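Onadbridge Community Kitchen -- Reusable Cup Project
Progress report to the Gomer Fund
3 Oct 2024

12 shares | 3 comments

Hello again from the kitchen! I promised you a proper update once we'd had some time with the new cups, so this one is mostly about drinks, dishwashing and shelves.

First, the money. The grant has paid for 70 stainless steel tumblers, a set of wire baskets to keep them in, and a second drying rack for the back counter. We've spent $1474 so far and have $91 left, which I'd like to hold on to for a few more baskets (more on that below). The receipts are in the folder I shared with you in the summer, and I've added the last two from Policarpio Supply, who delivered late but did knock off the shipping.

Before this project we were going through 300 paper cups in a busy week, between the lunch crowd and the after-school group. We still keep a sleeve of them under the counter for people who want to take a coffee out the door, and I think we always will. Everybody sitting down gets a steel one now. The kids took to them right away. Some of the older regulars miss a handle, and I can't blame them -- hot tea in a metal tumbler takes a bit of getting used to. We pour the tea into the old mugs and use the tumblers for water, juice and iced coffee, and that has calmed things down a good deal.

Washing went badly for the first couple of weeks, I'll admit. We were stacking the tumblers inside each other straight out of the machine, and they stuck together so tightly that two of them had to be soaked apart. They also came out with water spots all over. So we changed the routine: dry them by hand, look down inside each one under the counter light, then stand it in a basket. No more stacking! It takes longer at the end of a shift, but the morning crew can grab a basket and go straight to the serving table.

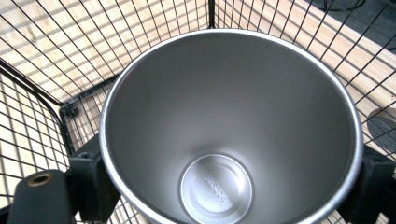 One of the steel tumblers in its black wire mesh basket.

I'm really happy with the baskets. I had wanted plastic tubs at first (cheaper, and they come with lids) but the mesh lets the air through and I can check what's in there without unpacking it all. The finish on the cups is a soft satin kind, so fingerprints don't bother us much.

Still to do in October: labels for the shelf, a short washing-up sheet to tape by the sink, and a decision about the Wutus room upstairs. The evening classes up there keep asking for cups of their own, and I'd rather send up a full basket than have them wander off one at a time. That's where the leftover money would go, if you're okay with it. Could you let me know before I place the next order?

3 comments | Share this update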